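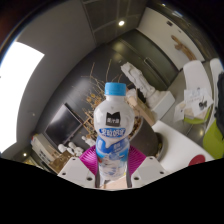 Nabila Purba
Head of Member Services, Verstraete Language Centre
June 17, 2018

The Centre has offered evening classes in Mandarin for several years, and members of staff are entitled to attend any course without charge. Until last autumn I had not taken up this entitlement. I am writing this entry on my personal page, with the agreement of my colleagues, to set out what a first year of study involves for an adult who works full time and has no previous knowledge of the language.

The beginners' course consists of 32 evening sessions, each lasting ninety minutes. Our tutor was Séverine Fleury, who also teaches the intermediate group. Pronunciation occupied the first four weeks almost entirely. Students who had expected to be ordering meals by the second lesson found this trying, and two of them transferred to Italian.

Characters were introduced in the fifth week. Ms Fleury's method is to teach the parts before the whole, so that the three short strokes which stand for water are learned first and then looked for in the words for river, lake, sea, juice and wine. I would recommend this approach to any reader who has been put off by long lists. By March I could write 58 characters from memory and recognise a good many more, provided that they were printed in a plain typeface.

That condition matters more than I had understood. Textbooks use a clear and even style of print. Shop signs, menus and the labels on drinks and sweets do not. Lettering on packaging may be slanted, outlined, squeezed into a banner or drawn to look like brushwork, and a character one has copied out forty times can become quite unfamiliar. Ms Fleury set us the weekly task of bringing in one word found outside the classroom. It was the most useful exercise of the year, and also the one most often left undone.

Some practical remarks may assist those considering the course in the coming year.

Homework takes longer than the prospectus suggests. I kept a record and found that I spent 47 minutes on an ordinary evening, four evenings a week. Writing by hand accounted for most of this. Squared exercise books are sold at reception, and those made by Plumura are suitable for fountain pens. The cheaper ones are not.

The set dictionary is the Skorico pocket edition. It contains 2,743 characters and is arranged by radical, with an index by sound at the back. Several students relied on their telephones instead. I found that looking up a character on paper, although slow, obliged me to count its strokes and decide which part was the radical, and I remembered it better afterwards.

Absence should be avoided in the first term if at all possible. I missed two sessions in succession owing to the annual accounts, and did not recover my footing with measure words until after Christmas. The class notes are kept in the Stamau room and may be borrowed overnight.

The end-of-year assessment was held last week. It comprised a short dictation, a reading passage about a railway journey and a conversation of five minutes. I passed the first two parts comfortably. In the conversation I confused the words for "buy" and "sell", which differ only in tone, and informed Ms Fleury that I was selling her a train ticket. She asked the price.

Enrolment for the autumn opens at reception on the first Monday of next month. I have put my name down for the second year.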